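Barredo Cat Rescue and Rehoming
Settling-in project: second progress report to the Stestura Fund
Prepared by Darnell Nakamura, project lead
3rd May

Where we are

The grant was given to find out whether sending newly adopted cats home with a settling-in kit, and phoning the adopters afterwards, would mean fewer cats coming back to us. We are past the halfway point. My short answer is that the phone calls look useful, the kit I can't vouch for, and the figure everybody likes to quote from our first report should be used with more care than we used ourselves.

I know that isn't the report some of the trustees were hoping for. The first one was written in a hurry and it reads to me now like a leaflet.

What was done in this period

We placed 44 cats with adopters who agreed to take part. Each household got the kit: a fleece blanket that had been in the cat's pen, a Pekness plug-in, a cardboard hide box, and the printed bedtime sheet. The sheet asks people to feed the cat its last meal late, play with it beforehand, and then leave it alone in one room overnight for the first week.

Adopters kept a sleep diary for 30 nights. We asked for three things only: where the cat was when the lights went out, whether it woke anybody, and where it was in the morning. Calls were made on day three and day 10, and again at the end of the diary.

We have 816 diary nights that can be used. Others were left blank or were plainly filled in all at once in the same pen on the last evening. I threw those out. Two adopters were cross about this and I would do it again.

What the diaries say

Most cats slept under or behind something for the first few nights and on or near a person by the end. I would have expected that from any cat in any decent home, kit or no kit, and so would anyone who has worked a week in the cattery. The first report put it down to the blanket. We have no grounds for saying so.

The one-room rule was widely ignored. People agree to it at the desk and then the cat cries at two in the morning and the door gets opened. One adopter wrote "in with us, sorry" on the first night and the same words, without the sorry, every night after. Her cat settled as well as any of them. I can't tell from the diaries whether the rule helps those who stick to it or whether patient people just happen to have calmer cats.

Night waking dropped over the month in most homes. Feeding late seems to go along with less of it. That is the piece of advice I'd be happiest to keep, partly on the diaries and partly on common sense, though the older cats took no notice of it whatever time they were fed.

The plug-ins

I was doubtful about these at the start and I still am. Several adopters say the Pekness made a great difference. Several had it plugged in behind a sofa, in a different room from the cat, or switched off at the wall, and two of those also said it made a great difference. We didn't give anyone a dummy one to compare with, so whatever we say about the plug-ins is opinion. They are the dearest item in the kit. I would like to stop buying them when the current box runs out, unless the Fund objects.

The phone calls

Here I'm more cheerful. The day three call caught real problems: a litter tray next to a washing machine, a cat that had gone up inside the back of a recliner and wouldn't come out, a resident cat lying in the doorway so the new one couldn't get to its food. These are small things and easy to put right, and left alone they are the sort of thing that gets a cat brought back on a Saturday with the words "it just isn't working".

The day 10 call found much less. By then people either had it in hand or had already rung us. I'd like to move it forward to day six and see whether that does better.

Calls take longer than we planned for. Adopters want to tell you about their cat, and cutting them short seems rude when we've asked them to keep a diary for us. In March the calls ran so late into the evenings that one of the kennel staff started making them from home, on her own phone, which we have now reimbursed.

Returns

Fewer cats have come back in this period than in the same months before the project. I'm not going to put a percentage on it. The numbers are too small, we turned away more unsuitable homes over the winter than we used to, and the people who agree to keep a sleep diary are not the people most likely to give up on a cat. The first report compared diary homes with all homes and called the gap a result. It may be part of a result. Please could the Fund take that line off its website until the final report is in.

The Gruvow app

The Fund suggested we move the diaries from paper to the Gruvow app. We tried it with the last households to join. The younger adopters were fine with it. It sends a reminder at nine, which is before most people have gone to bed, so a good many entries describe where the cat was at nine. Older adopters asked for the paper back. Two of them had photographed the paper sheet and sent us that, which was perfectly readable.

I don't see what the app gives us that a sheet on the fridge doesn't, apart from a chart. I've asked whether the reminder can be moved. If it can, we'll carry on with a mixture; if not, paper.

Money

We are under on printing and over on phone time and plug-ins. The blankets cost us nothing as they were donated. I'd like permission to move what remains of the printing line into staff hours for calls. A full breakdown went to the Fund's office separately, and the totals in it agree with our bank statements as of the end of March.

What hasn't gone well

We lost the diaries from one household in a house move. The bedtime sheet is too long, and people read the top half. We never settled what counts as "woke anybody", so a cat that sat on someone's chest and purred is down as a disturbance in one home and as a good night in another. I've left those entries as they were written. Changing the wording now would make the two halves of the project impossible to compare, so we will live with it to the end.

We also have very little on bonded pairs. Only a few went out in this period and they mostly slept on each other, wherever they were put.

Next few months

The second group of adopters will get the calls and the bedtime sheet but no plug-in, and half of them will get no blanket. It isn't a proper trial and I won't be describing it as one, but it will tell us more than handing everybody the same bag and being pleased when the cat goes to sleep. The sheet will be cut to one side.

I'd ask the Fund for two decisions before we start: whether the plug-ins can be dropped, and whether the printing money can be moved. A yes or no by email is enough.

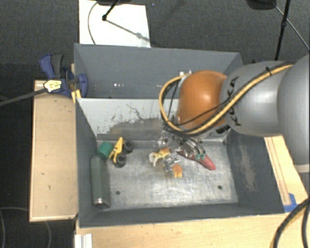 KUKA robot arm over a grey bin of mixed objects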